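Bench notebook, Granlow cloth handling
7 Oct 2026 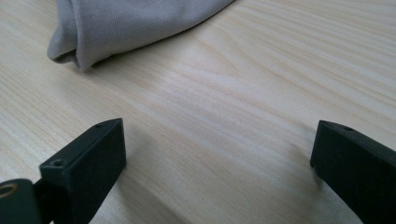

Spent the morning going through the collection rules with Chidubem Babalola before the next batch goes out. The version from September was two pages and people were reading the first one. Rewritten below, shorter. Please work from this and bin the old printout on the side of the cabinet.

Start of episode
Jaws fully open, nothing held, cloth in view. Hold still for a slow count of two before moving. A good share of the last lot began with the hand already travelling and the Fashola script trimmed them badly.

Cloth placement
Drop it, don't arrange it. Chidubem and I disagree on this a bit. He wants at least a quarter of the starts folded by hand so the easy cases are covered. I think the dropped ones give enough of those. Left it as dropped for now and he'll pull the fold counts out of Cillov on Friday.
Cloth can be anywhere on the table, including partly out of view, as long as one graspable edge is showing. If you can't see an edge, neither can the model. Reset it.

Table
Bare wood apart from the cloth. No cups, pens or tape. Blinds down, overheads on, desk lamp off. Wipe with a dry rag at the start of a session, no spray.

Grip
Close on the fabric, not the tabletop. Pushing the tips into the wood flexes the fingers and throws off the width reading. If you feel the tips dig in, finish the motion and mark the episode as contact. Don't delete it. Deleting leaves holes in the numbering and I lost most of an afternoon to that last month.

Checks
Finger screws snug before each session and again after every 40 episodes. Quarter turn at most, the holes in the printed parts strip easily. Look over the pivots at the same time. If the jaws feel gritty or don't open to the same width twice, stop and tell one of us. Re-zero the width in Flukon after any screw has been touched, even slightly.

Rejects
Went through 121 episodes from the last batch and threw out 12. Mostly early starts, a couple with a sleeve over the lens. I'd like the person who recorded them to do the first pass from now on, same day, while they still remember what went wrong. Second pass by somebody else.

Target for the batch is some 1000 episodes. I'd sooner come in under that than pad it with rushed ones.

Still open: whether we keep one cloth per session or swap partway through. Chidubem favours swapping. Need to sort out how the swap gets logged first, the notes field is free text and everyone spells grey differently.

Spare fingers are in the second drawer, labelled left and right. Put the worn ones in the tin.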